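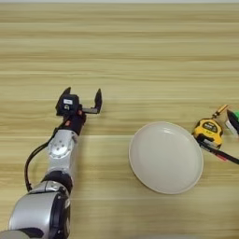

About Flalis

Can a machine do your chores yet? Short answer: some of them, slowly, on a good day. Long answer is pretty much what this company does.

We test robot arms on ordinary work. Dishes, laundry, wiping down, putting tools back, sorting parts at a bench. Then we write up what happened and tell the people who are thinking of buying one. We don't build arms. We don't sell arms. No commissions from anyone who does.

How we got going

Senad Halilović ran a packing line at Bredum for years and got tired of sales videos. Always the same thing, a clean table, one cup, one arm, nice music. He'd ask what happens with two cups. Long pause. Vesela Kos was on the maintenance side and kept getting called in for the machines that came after the videos. The two of them started a test log in April, in a spreadsheet, evenings mostly. Other shops asked for copies. Then a care home asked. Then it was a job.

We're still small. One long room, wood tables, a sink that works and one that doesnt.

What we test

Household: clearing a table, loading a rack, folding towels, picking up off the floor, opening drawers, watering plants (bad idea so far).

Shop floor: tool put-away, kitting, bin to bin, feeding a press, sweeping, fetching a part when somebody calls for it.

Every chore gets 45 tries. Same chore, but we move things between tries, change the lights, swap one plate for another. If a person has to step in, it goes down as a miss, even for a nudge. Vendors argue with us on that one. We've heard the arguments.

548 chores-and-setups in the log at last update. Some are repeats on newer software.

Where things stand

Rigid stuff on a flat surface, good. A plate sitting by itself is harder than people think, the rim is low and a two-finger gripper wants something to get under or around. Most arms manage it now. Stack of plates, no, not reliably.

Hand tools, mixed. A screwdriver on its own is OK. A screwdriver with something lying across it, the arm often grabs both or shoves everything a few inches and starts over. Tape measures are decent, chunky and easy to hold, until you want it clipped back on a belt or hook.

Cloth is better than it was. Towels yes, fitted sheets please don't ask.

Anything wet is worse than the same thing dry. Anything see-through is worse than that.

Speed. Put this in your budget before anything else. A table that takes a person 3 minutes can run most of a coffee break for an arm. For a night shift with nobody waiting, fine. For a kitchen at 6 pm with kids, not fine.

So, should you buy one? For a home, we'd wait. For a shop with one boring repeated job and somebody on staff who likes fiddling, maybe yes, come talk to us first. Demeck did, they run one arm on kitting and left the rest of the bench to people. They also came close to buying four. We talked them out of it and still got paid, which was nice.

Who's here

Senad Halilović. Founder, runs the shop-floor tests. Picks up the phone most mornings.

Vesela Kos. Founder, hardware. Mounts, cables, grippers, stop buttons. If a thing is bolted down she bolted it.

Ilir Spahić. Household tests. Used to run a hotel laundry and has opinions on towels.

Keisha Fitzsimmons. Reports and the log. Turns our notes into something you can read, also the one to write to about a wrong number. We fix those and say so at the top of the report.

Snežana Vlachou. Site visits. She'll come look at your bench or kitchen, watch the work for a day and tell you what's worth trying. Books up early, so ask early.

How to work with us

Reports: short ones are free, full ones are by subscription. Shops pay more than households.

Site visits: one day on site, write-up the week after.

Bring a chore: send us the actual objects in a box with a note on how the job is done now. Please wash the dishes first. Boxes go back at your cost unless you tell us to keep the stuff.

Vendors: yes we'll test your machine. You pay for shipping and you dont see the results before our readers do. Kovačević Tooling on the ground floor takes deliveries for us until 4 pm, ring the side bell, the front one is theirs.

Open house is once a season, next one isn't set yet. Bring something awkward to pick up.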